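Pinow two-arm policy kit, reviewed after four months

I've been putting off this review, partly because I wanted to run the thing long enough to have an opinion and partly because my first opinion (back in August) was pretty rude. So, to be fair to it, I waited. My mood has improved a lot!

Quick background if you haven't come across it. Pinow is a training package for two-arm setups. You record demonstrations by hand, feed them in, and out comes a policy that drives both arms from the camera views. The selling point is what they call staggered chunks: each arm predicts its own short run of moves, and the two runs are refreshed at different moments, so one arm can change its mind while the other is still finishing. I liked the idea on paper. I'd been using Cultier before this, which plans both arms together in one long chunk, and it has a habit of freezing one arm while the other dithers.

Setup was a slog. The installer wanted an older driver than the one I had, the calibration page has a step missing, and the wrist camera settings live in a different file from every other camera setting (why??). It took me 2 evenings to get a clean recording. After that it was smooth, and I ended up with 648 demonstrations of moving toy peaches between the tabletop and a basket, with both arms allowed to work at the same time.

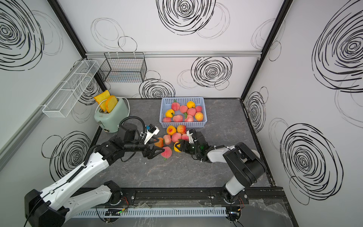
Đoàn wrote to me after I posted my early notes and said that peaches were too kind a test, that round things forgive a sloppy approach angle, and that I ought to try the same training on something flat before praising the staggering. Fair point, and I did have a go with toy bread slices. Results dropped, though the arms still kept out of each other's way, and that was the part I cared about most.

Now the numbers. I ran 200 trials with Pinow and the same again with Cultier, same demonstrations, same starting layouts as near as I could manage by hand. Pinow finished more of them and was clearly quicker when fruit was bunched up in the middle, where both grippers want to be. With the fruit spread out I couldn't tell the two apart. Turning the staggering off (it's one line in the config) took away nearly all of the gain, so I'm fairly convinced it's the method doing the work and not some nicer default hiding elsewhere.

Things that bug me: the training log is close to unreadable, a dropped camera view crashes the whole run, and the docs assume you already know what a good refresh gap looks like. I found mine by trial and error. Short gaps made the arms twitchy, long ones brought the freezing back.

I'd give it four out of five. If your two arms rarely share space, stay with whatever you have. If they're forever reaching for the same spot, get this, and set aside a weekend for the install. I'm trying the Lometti add-on next, the one that's meant to pick the gap for you, and I'll post an update under this review once I've got enough runs in.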